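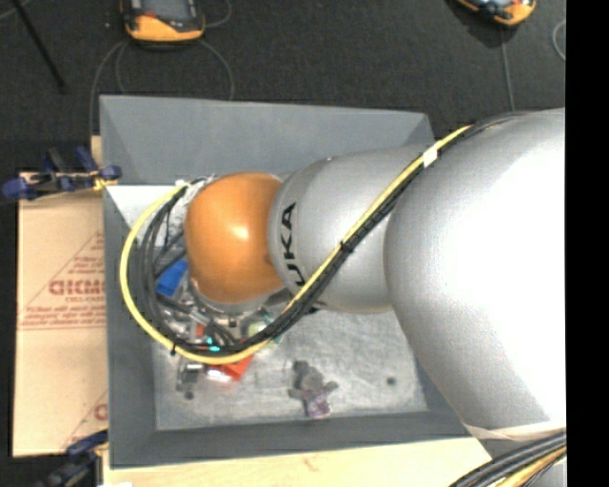
**Wie viele Griffbeispiele braucht man wirklich, und zählen die Fehlgriffe mit?**

Wir sammeln seit November Beispiele für ein Modell, das Einzelteile aus einer Kiste greifen soll. Aufbau wie oben: KUKA-Arm, graue Kiste mit schrägen Wänden, Kabel und Schläuche in einer großen Schlaufe ums Handgelenk. Von dieser Schlaufe kommt ein Teil meiner Zweifel, denn aus Sicht der festen Kamera verdeckt sie einen Teil der Kiste, das rot-orange Ding auf dem Boden zum Beispiel ist oben von den Kabeln überdeckt. Der kleine graue Plüsch weiter vorn liegt dagegen frei, und solche Fälle lernt das Modell natürlich gern.

Stand heute haben wir 3.856 Versuche aufgezeichnet. Unser Dienstleister (Oltmanns) hatte 3.000 als Ziel genannt, danach sollte es »von allein laufen«. Tut es nicht. Im Testsatz mit 200 Versuchen sehen die Zahlen ordentlich aus, an der Anlage in Suden greift das Ding bei weichen Teilen ständig daneben. Jetzt heißt es: mehr Daten. Das glaube ich erst, wenn mir jemand erklärt, warum die nächsten tausend mehr bringen sollen als die letzten tausend.

Konkret:

- Fehlgriffe behalten oder aussortieren? Im Moment fliegen sie raus.
- Bilder mit Arm vor der Kiste als Eingabe verwenden oder nicht?
- Taugt Plindus fürs Labeln, oder lieber weiter von Hand?

*gefragt am 28. Januar 2022 von kistenschieber*

---

## 3 Antworten

### Yannick Chauvin (akzeptiert)

Die Fehlgriffe rauszuwerfen ist vermutlich euer größtes Problem. Ein Modell, das nur Erfolge sieht, hat keinen Grund, irgendeinen Griffpunkt schlecht zu finden. Wenn die Rohdaten noch da sind: zurückholen, und zwar mit Grund. »Daneben« reicht nicht. Bei uns gibt es die Klassen kein Kontakt, abgerutscht, zwei Teile gegriffen, Kollision mit der Wand. Die letzte wird gern vergessen, dabei sind schräge Wände bei jedem zweiten Randgriff ein Ärgernis.

Zur Verdeckung: Nehmt als Eingabe das Bild *vor* der Anfahrt, Arm aus dem Sichtfeld, und speichert die Griffpose dazu. Die Aufnahmen während der Bewegung würde ich trotzdem behalten, aber nur zum Nachschauen, wenn ein Label strittig ist. Wer beides in einen Topf wirft, bringt dem Netz womöglich bei, wo das Schlauchpaket hängt. Das merkt man dann, sobald jemand die Kabel neu verlegt.

Eurem Testsatz würde ich nicht trauen. Meine Vermutung: zufällig aus denselben Sitzungen gezogen, oft also dieselbe Kistenfüllung ein oder zwei Griffe später. Teilt nach Füllung oder noch besser nach Objekten, sodass im Test Teile vorkommen, die im Training nie lagen. Die Quote wird fallen. Damit habt ihr wenigstens eine Zahl, die zu dem passt, was ihr an der Anlage seht.

Und bevor ihr weiter sammelt: Trainiert einmal mit der Hälfte der Daten und vergleicht. Ist der Unterschied klein, könnt ihr Oltmanns die nächste Rechnung ersparen – oder wenigstens andere Objekte verlangen statt mehr vom Gleichen.

> **kistenschieber:** Testsatz ist tatsächlich zufällig gezogen. Fehlgriffe sind noch auf der Platte, nur ohne Grund. Das wird eine längere Sitzung.

> **Yannick Chauvin:** Fangt mit den weichen Teilen an, den Rest könnt ihr erst mal liegen lassen.

### usia_nutzer

Wir haben mit Usia simuliert und dann nur noch wenig echte Daten gebraucht. Starre Teile gingen gut. Stoff und Plüsch haben wir nach 2 Wochen aufgegeben, in der Simulation hat sich das verformt wie Knete. Für eure Frage also wohl keine große Hilfe.

Plindus kenne ich nur aus der Testversion. Vorlabeln ist brauchbar, bei transparenten Sachen lagen die Masken oft komplett daneben. Kontrollieren muss man sowieso alles, ob man da am Ende Zeit spart, weiß ich nicht.

### gast

Einfach größeres Netz nehmen, bei uns lief es danach.

> **kistenschieber:** Mit welchem Testsatz gemessen?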